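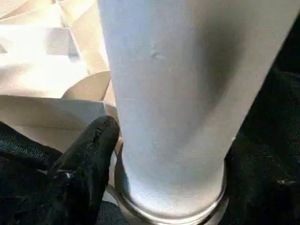 Page last changed: August, 12:36

3.2 Cups and lids at the point of return

The second part of the study looked at what people bring back when a town runs a return scheme for takeaway cups. Two places took part. Trolside had collection points in its shops and at the bus station, while Vonddale used a single counter beside the covered market. Both schemes were run by Lasteslow, which also kept the daily logs.

Over the trial period 1444 cups were returned in Trolside, from some 2000 handed out. Vonddale kept no record of cups handed out in its first month, so a return rate for the whole period cannot be given. The 36 shops in Trolside differed a good deal in how they asked for the deposit. Most added it to the bill without comment; 12 put up a sign at the till. Shops with a sign did not see more cups come back, but their staff reported fewer complaints about the price.

Damage was recorded by hand, using the grades set out in the Gautier scale. A small dent in the wall, as in Figure 4, counts as grade one if the surface is otherwise smooth. Grade two covers splits and crushed rims, and grade three is kept for cups that no longer stand upright.

Figure 4. White surface with a small dent and no printing.

The grades were less steady than we had hoped. Staff at the Vonddale counter often gave grade two to cups that a second reader placed in grade one, mostly in the hour before closing, when the queue was longest. We have left their entries as they stood and report both sets in Section 4.

Lids were a separate problem. They came back late, in bags of mixed sizes, or not at all - and the deposit did not cover them. We therefore leave lids out of the cost figures, although Lasteslow still paid to have them sorted.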